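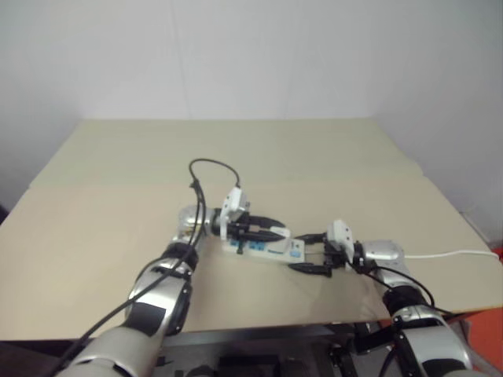
Filed under: Hair, Slow Beauty, Bathroom Shelf

I have been washing my hair with mud since November and I've got opinions, so put the kettle on.

Some background for anyone who's new. My hair is fine but there's masses of it, wavy underneath and dead straight on the top layer (why??), and it goes greasy at the roots within a day while the ends feel like something you'd scrub a pan with. I've had it like this since I was about fourteen. I've done the purple shampoos, the bond repair things, the scalp scrub that smelled of toothpaste, and a whole summer of only using conditioner, after which my sister asked me very gently whether I was all right.

What set me off this time was moving to the new flat. The water here is ferociously hard. The kettle furred up in a fortnight, and my hair went sort of waxy, like a doll's. I'd rinse and rinse and still be able to run a fingernail along my scalp and come away with a bit of grey gunk, sorry, but if you've had it you'll know. More shampoo made it squeaky and then greasy again by teatime.

So I went to see Kusum Malhotra, who has been cutting my hair for years, first at the big place on the corner and now in her own two-chair salon above Grewal, the fabric shop. She lifted up a section at the back, let it drop, and said "you're washing it too much and rinsing it too little." Then she told me to stop buying things. Then she sold me something! But to be fair to her it was a tub of clay and it cost less than the conditioner I'd come in with.

The tub is Rurnivum, the plain clay wash, 400 grams, no scent. It's a powder. You mix it with water in a bowl until it's like pancake batter, you put it on wet hair, mostly at the roots, you wait a few minutes and you rinse it out. No foam at all. If you need foam to feel clean you will hate the first three goes, because I did, and I stood in the shower feeling like I'd been out in a ploughed field.

I'd read the reviews before I used it, obviously, all in bed at one in the morning with the screen turned right down. The shop page has 2,361 of them and they split more or less into people who have found religion and people whose plughole is blocked. I'm in the first lot now but I do want to say a word for the second lot, who have a point. More on plugholes in a bit.

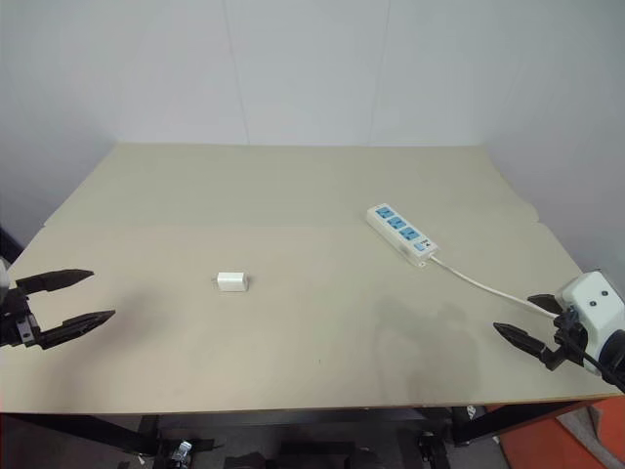
The first week was grim. My roots were fluffy and a bit dull, and the lengths felt coated, and I had to go to my cousin's engagement do with the whole lot up in a claw clip and a lot of earrings. Kusum had warned me about it. She reckons there's so much old silicone sitting on hair like mine that the clay takes a few washes to shift it, and until then you've got clean bits and coated bits next to each other. I've no idea if that's proper science. It did feel like that, though, patchy, like a lawn.

Wash four was when it turned. I dried it with the diffuser as usual and my hair just sort of moved. I kept going past the hall mirror. The wave came up a good two inches higher than it normally does, and the top layer (the straight bit, the traitor) had a bend in it for the first time since I was a child. I sent Kusum a photo and she replied with a thumbs up, which from her is a sonnet.

Right, how I do it now, after a lot of faffing.

I use three heaped dessertspoons in a cereal bowl and add warm water bit by bit, stirring with a wooden spoon. The tub says not to use metal and I've never found out what would happen, I just do as I'm told. Too thick and it drags, too thin and it runs in your ears. You want it to fall off the spoon in a slow blob. Leave it to stand while you brush your hair through, as it thickens up a bit.

Then soak your hair properly. I mean far longer than you think! I used to give it ten seconds and start lathering. Now I stand there until it's heavy all the way through, then squeeze the water out and put the clay on in sections with my fingers, front hairline last. I don't pile the ends up into it. They get whatever slides down when I rinse.

Five minutes is plenty. I did once leave it on for 40 because my mum rang, and it dried solid at the temples and took an age to get out, and my hairline was pink for the rest of the evening. Don't let it dry. If you get held up, splash a bit of water on.

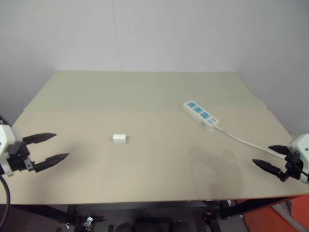 The colour changes as it dries, and it's the most useful thing I've learnt for timing it. Freshly mixed it's quite dark, a wet-cardboard brown, and then it lightens from the edges in. See the tabletop up there, how the near part is a warm sandy beige and the bit at the back by the wall goes paler and faintly greeny-grey? Those are very nearly my two shades. Sandy is fine, you've got a minute or so left. Once the edges round your ears have gone to that paler greenish one, you're late and you want to be under the water. I check in the shaving mirror my other half stuck to the tiles, and I look ridiculous, and it works.

Rinsing takes ages. Head forward, then head back, then forward again, lifting it at the nape where it hides. I stop when the water's been clear for a good while and then carry on a bit longer. Final rinse is a splash of cider vinegar in a big jug of cool water, poured over and left in. You do not smell of chips once it's dry. My other half has been asked repeatedly and under pressure and says no.

Plugholes! Get a hair catcher with a fine mesh and run the hot tap hard for a minute afterwards. Don't tip the leftovers from the bowl down the sink either, scrape them into the bin or stick them on your chin like I do. I had one slow-drain incident before Christmas and it was entirely the fault of me swilling the bowl out.

A few of you asked on the last post whether the hard water is the real problem and whether I should just get a filter. I did get one, the Noveo, the screw-on sort that goes between the hose and the shower head. I've had it for a couple of months. The skin on my arms feels a bit less tight, maybe, but I couldn't swear it's done anything for my hair, and the water pressure has dropped enough that rinsing out clay takes even longer. I'm going to take it off for a few weeks and see if I miss it. If you've got feeble pressure to begin with I'd hold off.

Things I still use: a tiny bit of oil on the ends the night before (the Ulis one in the brown bottle, two drops, no more, I have learned), a microfibre towel that's older than my marriage, and a cheap mousse if I'm going out. Things I've stopped using: shampoo, apart from once when I'd been swimming, and dry shampoo altogether. I found three half-empty cans of it under the sink when I cleared out and gave them to my sister, who was thrilled.

Money-wise, a tub lasts me ages with two washes a week. I wrote the dates on the lid like a proper saddo and the first one did 133 days, with my niece having a go out of it twice. I'm on the second now and it seems a slightly finer grind, so I'm using less water with it.

If your hair's bleached, ask whoever does your colour before you try any of it. Kusum won't put it on anyone's fresh highlights and she was quite fierce about that. And if you've got eczema on your scalp, do a bit behind your ear first and wait a day.

Next up I want to try mixing it with cold green tea in place of the water, which a reader called genius and Kusum called a waste of tea. I'll report back once I've done a few washes with it. If anyone's tried it on really thick hair, tell me how you got it anywhere near the scalp, as my niece would like to know.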